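Household Tips: Caring for Your Pet's Bedding and Bowls

Cokovholm Animal Clinic recommends that owners follow a regular cleaning routine at home, particularly for pets with sensitive skin or seasonal allergies.

Wash blanket covers and cloths every week in hot water with an unscented detergent. Shake out loose hair outdoors before loading the machine. Do not use fabric softener or dryer sheets. 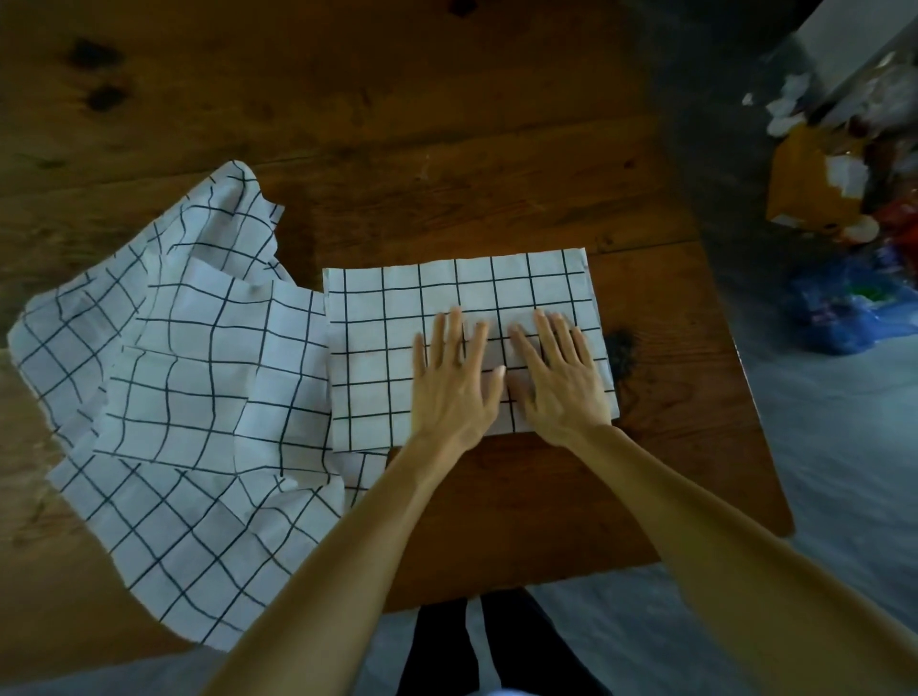 Checked cloth, partly folded, on a wooden table.

Food bowls should be washed after each meal and water bowls once a day. Discard canned food left out at room temperature for more than 2 hours. Plastic bowls with deep scratches should be replaced.

Vacuum carpets and sofa cushions twice a week during flea season, and empty the canister outside. Adult fleas spend most of their time on the animal, but the eggs drop into bedding and floor seams.

Owners who notice persistent scratching or hair loss should contact the front desk and ask for Nabila Hegazy.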